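Do Instructions Matter If You Throw Them Away?
A project report for Writing for the Public, fall section

1. How this started

In September I moved into an apartment with an oven that had five symbols on the dial and no words. One of them was a square with a wavy line in it. I cooked frozen pizza under the wavy line for a month before a neighbor told me it was the broiler setting. The pizzas had been trying to tell me too.

My instructor wanted a project about a text people use every day. I picked appliance manuals, which people mostly don't use at all, and I got approval before anyone could notice the difference.

2. What I read

I collected manuals from three makers: Nudska, Skaltwood and Paisan. All three sell a basic countertop oven. The Skaltwood manual is 100 pages long, in several languages, and the English part spends its first nine pages on ways to die. How to turn the oven on comes after that, for the survivors.

Nudska goes the other way. Its manual is one folded sheet with drawings and arrows. I followed it twice and both times ended up with the rack upside down.

Paisan has the best writing by a long way. It says "Push the door until it clicks," and then it stops talking. I would like to meet whoever wrote that.

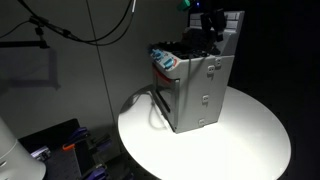 Bohumila Šindelář read my draft up to this point and wrote in the margin that I was being unfair to the nine pages. Her view was that warnings are written for the one reader who has already done the stupid thing, and that this reader deserves a table of contents. She also asked whether I had read the Skaltwood index. I had not. It is very good, and it lists "smoke" under four separate headings depending on color.

3. The survey

I sent a short survey to the Pliltico mailing list, a campus list for selling used furniture. It has 1,000 addresses on it. I got 770 replies, a response rate my statistics friends found suspicious until I admitted that one respondent would win a microwave.

The main question was whether people had read the manual for the last kitchen appliance they got. Most said no. A smaller group said "parts of it," and when asked which parts, they mostly named the cover. Several people used the comment box to ask what time the microwave would be given away.

The answers I liked best were about symbols. I asked people to say what the square with the wavy line meant. I got broiler, fan, steam, "bacon," and one very confident "ocean."

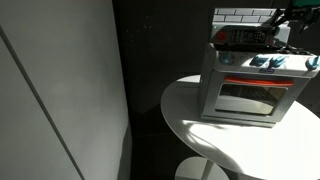

I had planned to sort these into right and wrong, but the three makers don't agree with each other either. On the Nudska sheet the wavy line is the fan. Skaltwood uses it for the top heating element. Paisan prints the word BROIL, and again I would like to shake that person's hand.

4. Problems with the method

The list is mostly students who are buying or selling a couch, so older people and people with a settled couch are missing. The survey also asked people to remember whether they had read something boring, and I don't fully trust the yes answers. Mine would have been a yes before I found my own manual, still in its plastic bag, behind the oven.

5. What I would do next

I would like to rewrite the Nudska sheet with one short sentence under each drawing and hand both versions to people who have never seen the oven. I would time them and count the racks that go in upside down. I asked for money to buy a second oven for this and was told to use the one in the student lounge, which has no dial left on it, just the metal post and a pair of pliers on a string.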